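The Seating Plan, and Other Acts of War

8/9/24

Three weeks until Malsha and Florêncio get married, and I have been promoted from guest to something between bridesmaid and haulage firm. I said yes to this in the spring, over a very large glass of wine, when all it involved was having opinions about napkins.

I have since learned that weddings run on spreadsheets. Malsha's has 11 tabs. One of them is called "Aunts".

The venue is a converted barn outside Jovberg, very pretty, with beams and a pond and a list of rules longer than the lease on my flat. No confetti unless it's petals. No petals unless they're dried. No dried petals near the pond, on account of the ducks. Florêncio read the whole thing out in the car in his newsreader voice and we had to pull over.

The flowers are my favourite part, mostly as they're being done by Madalena Salgado, who frightens me. Her shop is just called Salgado and smells like a church with better funding. Malsha went in with a folder of pictures, all blush roses and trailing things, and Madalena turned the pages very slowly and said "in September?" as if we'd asked for snow. We came out with dahlias. They're going to be lovely, the dark plummy ones with some cream, and a bit of ivy down the top table. The bill is £1,447, and I've decided not to work out what that is per stem.

Then there's the cake. Joaquim Carvalho, who is Florêncio's oldest friend and best man, announced in June that he'd be making it as his present. Everyone said how generous. Joaquim has made two cakes in his life and I've eaten both. The trial version had a lean on it, though the lemon layer was very good, and he's now talking about dowels in a way that gives me some hope. There's a supermarket one hidden in my freezer just in case. He reads this blog, so hello, Joaquim, it's for a different wedding.

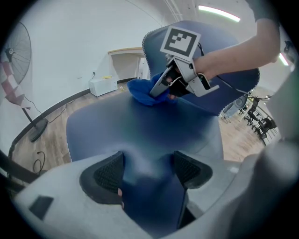
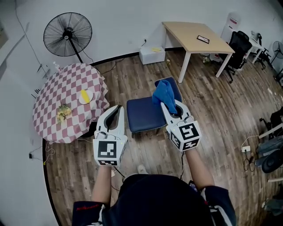
The seating plan is where friendships go to die. We sat down to it on a perfectly pleasant evening with a pot of tea, a roll of lining paper and a stack of sticky notes, and by ten o'clock Malsha was lying on the rug and I was saying things like "but can he SEE her from there?" The colour scheme had come up again as well. She still can't decide on the sashes for the chairs, and I'd like it on record that a navy seat with a royal-blue cloth against it looks perfectly nice, and that two blues can share a chair without anyone ringing the police. She says it has to be dusty blue or nothing. I'm leaning towards nothing, given what Fistton want for hiring the sashes.

Back to the plan. Albertina Veloso, Florêncio's great-aunt, can't be near the band, the door, the kitchen or her own sister. That leaves one chair in the entire barn, and until last night I was in it. I am now on table nine with the photographer and a man known only as "Gareth's plus one". Gareth isn't coming.

The budget, for anyone planning their own and wanting a fright: they'd put aside £2,427 for flowers, cake and what the spreadsheet calls "bits". With Joaquim doing the cake that ought to have left plenty. It has not. Bits turns out to include £572 for lighting, which I'd assumed a barn would come with, along with a deposit on a guest book that's really a globe. You write your name on the sea.

I've also got a frock, at last. Green, with pockets, from the sale rail in Gekonura, and the zip only sticks if I breathe out. Shoes are a problem for next week. The path from the car park is gravel and then grass, and Malsha has suggested wellies for the walk over, which would be charming on somebody ten years younger.

Next on my list is tying ribbon round little jars of honey, one per guest, with a tag that has to face the front. I've done a dozen and one of them has already come undone. If you're any good at bows and live near me, I've got biscuits in and the kettle works.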